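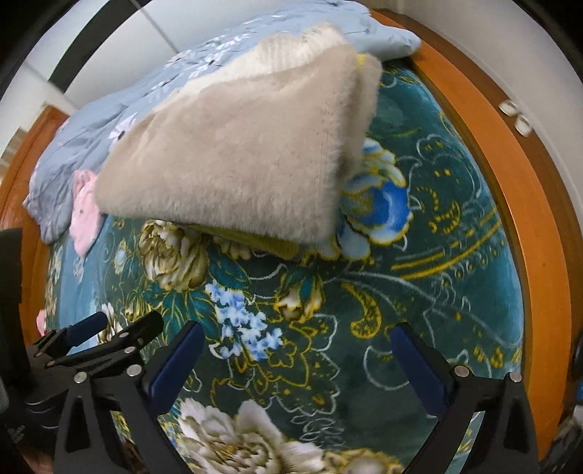 Poonam Pandey wanted to know whether a really fluffy jumper should be folded in thirds or in half, and whether it mattered at all when the thing was only going to be worn again tomorrow. Her note came to us last November and it's still pinned up by the kettle, as it's more or less the question we've been happily arguing over ever since we opened.

About Grondura

We're a small school of household folding and knitwear care in Dravedville. We teach people to fold, store, wash and mend the soft things they live with: jumpers, cardigans, blankets, bed linen, scarves, the odd tea cosy. Our courses are short, our groups are small and we love what we do, even the fitted sheets.

Most of our teaching happens on a bed. We tried tables in the beginning, very smart ones, and they were too high for half the class and too hard to feel like home. People fold on beds! They push the comforter back, spread the jumper out on whatever blanket is there, and get on with it. So that's how we teach, on ordinary beds with ordinary bedding, and if the blanket has enormous flowers on it then so much the better. A pale knit on a busy pattern shows you every crooked edge.

How it started

Aurelia Koller had been mending knitwear from her front room in Bouvier Street, and kept sending jumpers home beautifully darned only to see them come back the next winter with a hanger bump in each shoulder. She began slipping a handwritten card into every parcel, explaining how to fold the thing. Customers asked for more cards. Then they asked if they could come round and be shown.

The first class was 12 people and one bed. Marcus Crenshaw was one of them (he had come to collect a waistcoat and stayed) and he's been running the bedding half of the school ever since. Masaru Sakai joined us two winters later to teach washing and drying, and brought with him a passion for wool that none of us has managed to match.

We've now taught 2,303 people, and we still keep the names in the same green ledger, though it has had to be rebound.

What we teach

The Fluffy Knits class is the one we're best known for. Long-haired yarns are lovely to wear and a nuisance to put away. They slide, they puff up, they cling to whatever is underneath, and a neat rectangle can turn into a cushion as soon as you let go. We start with the garment laid out flat, front down, and spend a good while just on sleeves. Sleeves are where it goes wrong. One gets tucked in, the other stays behind in a twist, and the whole bundle leans over to one side.

So we lift before we fold. Take hold of the body in one place and the sleeve in another, raise them clear of the bed, and let the rest hang for a moment. 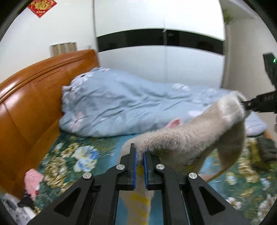 Once the sleeve has dropped the way it wants to go, lay everything down again and smooth from the middle outwards with a flat hand. Then fold the sleeves across, bring the hem up, and turn the bundle over so that the ribbing ends up on the outside. With a thick knit we stop at three layers. Thinner ones will take four.

The Bed class covers sheets, comforters, blankets and the airing cupboard. Marcus is a firm believer in keeping a whole set inside its own pillowcase, and will tell you so more than once. There's a good half hour on comforters, too – airing them, storing them, and what to do with one you have to keep out of the way while you use the bed for something else.

Wash and Dry is Masaru's class, and it's the messiest and probably the most fun. Bring something you're worried about. He likes a challenge.

Odds and Ends is an open evening, from half past six, with no plan whatsoever. People bring a bag of whatever has been sitting on the chair in the bedroom and we all go through it together. Small pink socks, single gloves, a scarf that belongs to no one in the house. Tea is provided and there's usually cake.

Thirds or half?

We never did settle it. Aurelia folds in thirds, Marcus folds in half and then in half again, and Masaru rolls, which causes some feeling in the staff room. We teach all three and let you choose. As for Poonam's other question, if you're wearing it tomorrow, fold it once and put it on the blanket at the foot of the bed. That's plenty!

Where we are

You'll find us up one flight of stairs at 27 Bondau Road, Dravedville, above the haberdasher's. The 291 bus stops opposite. There's a rail for coats, though you may get a look if you hang a jumper on it.

We keep groups to six so that there's elbow room on both sides of each bed. You don't need to bring anything to your first class, and you certainly don't need to be tidy. Children are welcome at Odds and Ends if they come with a grown-up, and they tend to be very good at socks.

To ask about places, ring in the morning and let it go on ringing for a bit, as the telephone is at the far end of the linen room.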